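Tatbridge Community Newsletter
September 2021

Mending and laundry at the Zotwood Hall: what changes this autumn

The Zotwood Hall linen store reopens this month after being shut for most of last year. Many of you have asked what is happening to the tablecloths, curtains and stage drapes, and whether they can be borrowed again. They can, with a few changes, which I have set out below along with some notes on looking after cloth at home. People always ask me about that when they bring things back.

First, the store itself. It has moved from the cupboard under the stairs to the old committee room at the back of the hall. The cupboard had a damp wall and no light, and two of the older cotton cloths had gone along the folds. The new room has a radiator, a window that opens and shelves down one side. Sadia Jadoon painted the shelves in July and has labelled them by size, so please put things back where the label says. Long cloths go on the bottom, square cloths in the middle, napkins and small pieces at the top. The stage drapes are on the rail behind the door and are not to be taken down without asking.

Borrowing is still by the book. The book now hangs on a string by the kitchen hatch. Write your name, a telephone number, what you have taken and the day you will bring it back. The loan is for five days. If you need longer, cross out the day and write a new one, unless someone has already booked the cloth after you.

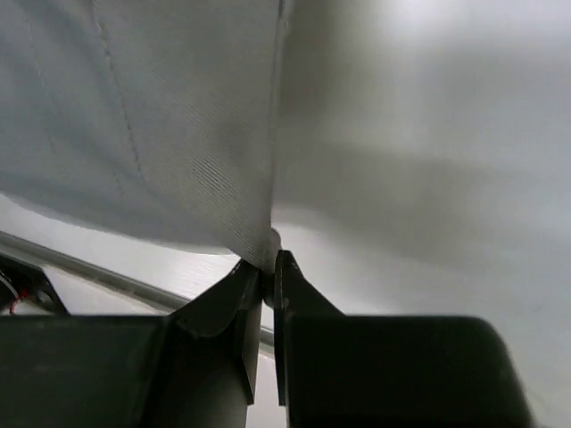
There is a charge of £3 for each long cloth, which goes towards washing. Small pieces are free. Last year's account showed that we had £3,918 in the hall fund before the closure, and a part of that has been kept back for new linen. Daniyal Tanoli has the figures and will show them to anyone who would like to see them. We expect to buy plain white cotton again. Several people have suggested polyester, which dries faster and needs little ironing, but it holds grease badly and the cloths we bought in the past went shiny after a few summers. If you feel strongly about it, put a note in the box.

Washing. Until now the rule was that borrowers washed what they borrowed. This worked for some and not for others. Cloths came back pink, or stiff, or smelling strongly of somebody's softener, and one came back a good deal shorter than it left. From now on please return everything unwashed, shaken out and in the bag provided. If there is red wine or beetroot on it, rinse that part in cold water and leave a note in the bag. Do not put salt on it. Salt does very little and makes the next person's job harder. Candle wax should be left alone completely. We will deal with it.

The washing will be done by Manalo, the laundry on Bridge Street, who have given us a fair price and will collect once a fortnight. They wash the cottons at 50 degrees. I would have gone hotter, but they tell me it is enough for ordinary use and the cloths will last longer. We will see how they look by November and decide then whether to carry on.

Folding. I had hoped not to write about this again, but it matters more than washing for how long a cloth lasts. A cotton cloth that is always folded on the same line will wear through on that line. You can see it if you hold one of the old ones up to a window, where there is a pale stripe down the middle and the threads have started to part. The cure is simple. Fold in thirds one time and in halves the next. It does not matter which you did last, so long as it varies.

For the long cloths you need two people. Stand at either end, take a corner in each hand and pull gently before you start, first straight and then a little on the slant, which brings the weave back to square. Bring the long edges together, let the fold hang down, pull again, and then walk towards each other. If you are on your own, use a table. Lay the cloth flat, smooth it outwards with your forearm and fold it where it lies. Do not try it over the back of a chair.
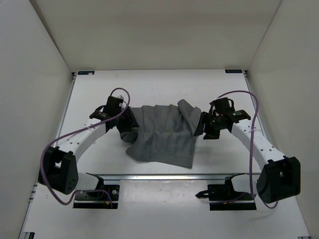 Curtains are a different matter. The hall curtains are lined, and the lining has shrunk less than the face cloth, so it now hangs below the hem on the car park side. Sadia has offered to unpick and re-hem them. She will need help getting them down and somewhere large to lay them out. If you have an hour and are steady on a ladder, please leave your name at the hatch. We would like to do all of the curtains on one side first and leave the other side up, so that the film evenings can go on.

Ironing is not needed before you return anything. If you are borrowing a cloth for a wedding or a funeral tea and want it to look its best, iron it on the wrong side while it is still slightly damp, and iron it the morning you need it. A cloth ironed the night before and folded will have its creases back by breakfast. An ironing board is in the kitchen. The iron that used to be there has gone home with someone, and we would be glad to see it again.

Moths. We found none in the cotton, as you would expect, but the felt backing on the card tables had been eaten in places. The tables have been cleaned and aired, and there are cedar blocks in the drawers. If you are storing wool at home, wash it before you put it away. Moths go for the places where there is food or skin on the cloth, so a clean jumper in an open drawer is safer than a worn one in a sealed bag. Freezing works as well if you have the room. Put the jumper in a plastic bag, squeeze out the air and leave it in the freezer for a fortnight.

Old sheets and towels. We are still taking these, whatever state they are in. The best of the sheets are cut up for dust covers and the rest go to the animal shelter at Pokomo Farm, who use them for bedding and always need more in the cold months. They cannot take duvets, pillows or anything with stuffing. Fitted sheets are fine, but please cut off the elastic. Leave bags inside the porch and not on the step, where they get rained on.

Mending mornings start again in the small hall, twice a month. Dates will be on the noticeboard once the heating has been looked at. You do not have to be able to sew. There are two machines, a good lamp and a tin of buttons that has been growing for many years. Bring whatever needs doing, and thread if you want an exact match – we have plenty of black, white and navy but not much else. Last time there was a lot of call for zips. I can show anyone how to replace one in a skirt or a cushion, but jeans take longer and are hard on the needles, so please bring your own denim needle for those.

Lastly, we are missing one long white cloth with a blue stripe at each end. It was lent out before the closure and the page of the book has got wet, so I cannot read the name. If it is in your airing cupboard, just leave it in the porch.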